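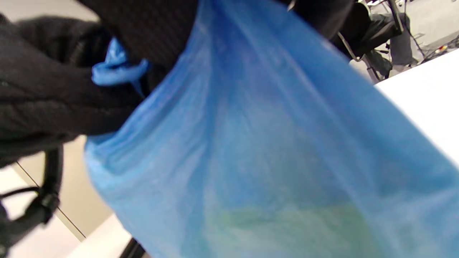

tansyfield replied:
I'd stop tying them altogether. A knot in thin plastic never comes undone cleanly, you end up ripping it, and then that's one bag gone that could have done another month.

kettlewick wrote:
Fair enough, but mine is one blue bag for the soft stuff and it has to go down two flights and across the car park. If I leave the top open it all comes out on the stairs. I've tied them by the handles for years. What I wanted to know is whether people sort before it goes in the bag or after. At the moment everything soft goes in together under the desk and I deal with it when it's full, and that means sitting on the floor going through it for half an hour.

orrin_b wrote:
Before. Always before. Two bags, one for things that are going to the bank at Ivmont and one for things that are going in the bin. If you do it after, you're handling everything twice.

Also check whether Ivmont still takes coloured bags. They changed the sign in May and I haven't been back to read it properly.

dunnock2 wrote:
They do take coloured. What they won't take is anything knotted, because the lads there have to see what's inside. I had one handed back to me for that. See-through is fine and tied isn't, which makes no sense to me when you can see straight in, but that's how they do it.

tansyfield wrote:
So no knots. Thank you.

kettlewick wrote:
I can untie it when I get there.

tansyfield wrote:
You can try.

plumline wrote:
If you twist the top a few times and then put a clothes peg on it you get the same hold and it opens in a second. I use the wooden ones, the plastic ones go brittle and snap. A peg also marks which bag is which if you have more than one on the go. I have one plain peg for soft and one painted red for rubbish.

orrin_b wrote:
Peg is all right for a short carry. It comes off if the bag swings against your leg. I lost the lot on the Varma Road steps once, in wind, and was chasing bits of cloth down to the bus shelter.

kettlewick wrote:
That's the sort of thing I'm trying to avoid.

Second question. What are people using for bags? I've been working through a roll of Plasgate ones that came with the flat. They're thin but they've got proper handles. There are 11 left and then I'll need to buy something.

dunnock2 wrote:
Plasgate are fine for cloth and packaging. I wouldn't put anything with a corner in them. The side seam goes first, then the bottom. If you want something to last get the woven sort with the long straps, you can wash them and they stand up on their own while you fill them.

hobday_lane wrote:
I disagree with the woven bags. Everybody in our block got them and they're filthy now. You can't see what's in them so people put all sorts in, and they get left in the bike store. A thin bag you can see through gets emptied because you can see it wants emptying.

dunnock2 wrote:
That's people, not the bag.

hobday_lane wrote:
Yes, and I have to share a bike store with them.

plumline wrote:
I'm with hobday_lane on being able to see in. I went over to clear bags for the spare room two winters ago and I've found things since that I would never have found in a box. I don't write labels any more either. You do have to keep them out of the sun though, they go cloudy on a windowsill and then split when you pick them up.

orrin_b wrote:
To go back to the stairs. How full are you filling it? I never go past two thirds. You want enough loose plastic at the top to get your whole hand round. If you're only holding it by the handle loops they stretch and go thin, and cut into your fingers.

kettlewick wrote:
Fuller than that, usually. I'll try it at two thirds.

tansyfield wrote:
If you fill it less there's no need to tie it. Fold the top over and hold it shut.

kettlewick wrote:
With what hand? I've got the door fob, and the bottom door sticks.

tansyfield wrote:
Put the bag down to do the door.

orrin_b wrote:
Not on those stairs she can't, if it's the block I'm thinking of. There's no landing at the bottom.

kettlewick wrote:
There isn't. It's straight onto the door.

marl_and_chalk wrote:
Joining in because we had the same argument at our place. We ended up with a hook on the inside of the flat door. It's a Vustonier over-door one, it didn't need screws, and the bag hangs on it by the handles while it fills. Then it isn't under the desk getting kicked, and you notice when it's heavy. We take it down when it gets to 3 kilos on the luggage scale. That's as much as I want to carry to Ivmont on foot.

The 414 stops outside the bank if you'd rather not walk it. Drivers don't mind a bag as long as it's on your lap.

hobday_lane wrote:
The 414 doesn't stop there in the evening, it goes the other way round after 7.

marl_and_chalk wrote:
I didn't know that. I only go in the mornings.

kettlewick wrote:
A hook would help. Does it mark the door? I'm renting.

marl_and_chalk wrote:
Ours has left a small line in the paint at the top where nobody looks. Put a bit of felt or an old sock under it before you hang anything heavy.

dunnock2 wrote:
Felt works. Masking tape doesn't, it bakes on.

kettlewick wrote:
Right. I'll get the hook, stop at two thirds, and use up the roll before I buy anything. I'm still going to tie it for the stairs and undo it at the other end.

tansyfield wrote:
Do a single knot, then, and leave the ends long. If you do a double you'll be stood at the bank with scissors.

orrin_b wrote:
A half bow is better than a single. One pull and it's open.

plumline wrote:
Half bow and a peg.

kettlewick wrote:
Does anyone know if Ivmont takes odd socks?

dunnock2 wrote:
Yes if they're clean. Separate bin, left of the gate.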